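Forums > Nirkness > Lore and Story > Was Govudberg already corrupted before the siege?

Search this forum Advanced search Go

**tallowmoth**
2018-07-10

Hello all. I finished the Govudberg chapter again and I have a question about the old king under the hill. The codex says he was "turned" by the Ntuli on the night when the gate fell. But if you read the tablets in the lower archive, he is already speaking to his own scribes in the Ntuli manner, with the doubled verbs, and these tablets are from before the siege. So which is correct? Was he corrupted early, or did the writers forget?

**brine_clerk**

The writers forgot. The tablets were added in the April patch, and the codex entry is from release. Clandix never goes back to fix old entries. I would not build a theory on it.

**tallowmoth**

I thought about this also, but the April patch changed the codex entry for the gate itself. They added the line about the bell that rings from inside. If they opened that page to edit it, they surely read the paragraph under it, where the king is.

For me the bell is the most important part. The gate of Govudberg has no bell in the first half of the game. You can walk all the wall and you will not find it. Then in the siege the sentries hear it, and the king orders them to leave their posts. A king who is still himself would not do that. 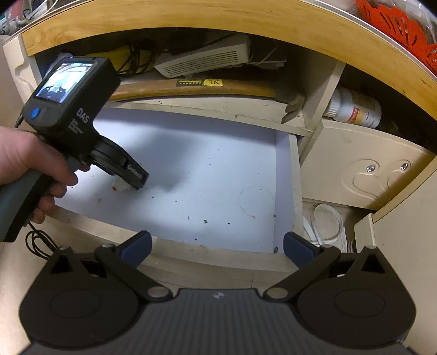

Also there is the matter of his daughters. The older one leaves the city one winter before the siege and takes the seal with her. In the game it is explained as a quarrel about the marriage, but she never mentions a marriage in her own dialogue. She only says "I could not eat at his table anymore." I read it as a person who saw something.

**ogre_on_lunch**

ok the daughter line is good, I missed that. You have to ask her twice at the ferry to get it, right?

**tallowmoth**

Yes, twice, and you must not have the seal yet. If you have it, she speaks only about the seal.

**brine_clerk**

"I could not eat at his table" is what people say after a quarrel. It doesn't need a demon. And the doubled verbs are not only Ntuli speech. The hill priests use them in prayers. The king was raised by hill priests, it is in the first book you pick up in his bedroom.

**fennelwick**

The priests double the verb at the end of the sentence. Ntuli double it at the start. I checked the tablets and there are both kinds, so you can both be happy.

**tallowmoth**

This is very interesting, thank you. Which tablets have the doubling at the start? I copied only the ones near the stairs.

**fennelwick**

The ones behind the cistern. You need the long rope. The ones near the stairs are all priest style, I think.

**brine_clerk**

Then the stairs tablets prove nothing, which was my point.

**tallowmoth**

I agree about the stairs tablets, I was wrong to use them. But the cistern ones make my question stronger — somebody put them where most players will not go. I will load my old save and copy them all with the order they are in, and then I will post them in this thread. My rope is in the chest at the ferry, so it will take me an evening.

**ogre_on_lunch**

bring lamp oil too, the cistern is awful without it

Contact the moderators | Nirkness and all related names are property of Clandix | Back to top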